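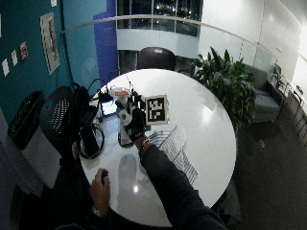

Fitting the marker and getting the glove to track

If you followed the last page you've got a glove with its sensors wired and a pile of printed parts. Now comes the fiddly bit, which is putting a marker on the thing so the overhead camera knows where your hand is in the room. Budget an evening for it. My first one took two, but I was also eating noodles.

You'll need the printed marker, a stiff backing for it, the bracket from the Plarcombe parts folder, four short screws, and a soft cloth to work on (I use a dish towel, it stops screws rolling off the table).

Print the marker at full size and measure it afterward! My printer likes to shrink everything to fit the page, and a marker that's even slightly small will make the software think your hand is farther away than it is. Leave the white border on. I trimmed mine off the first time to make it look neat and got no detection at all, and Jussara Pimentel had to point out that the border is part of the pattern.

Glue it to the backing, press it under a heavy book, and leave it alone for 20 minutes. Then screw the bracket on loosely. Put the glove on your working hand and hold the bracket with the other while you find an angle that still faces the camera when you make a fist. Tighten the screws only once you like it. Keep the cables clear of the knuckles, or the first good grab will yank a connector.

Next, start the Clanow viewer and wave. You want a steady outline on the marker. If it flickers, look for glare before you touch any settings. Shiny tabletops are awful for this, and so is glossy photo paper, so use matte. I lost most of a March evening to exposure numbers when all I had to do was move a lamp.

Now calibrate. Hold your hand flat and press start, then turn your wrist slowly through every direction that's comfortable. The viewer grabs 200 samples and gives you an error score. My best so far is 17, and Daiane Portela says anything lower than 20 is fine for driving a small gripper. If yours is much worse, check that the bracket isn't wobbling and run it again.

Save the file under a name you'll recognize. Mine is called hand2384, and I still have no idea what I meant by that.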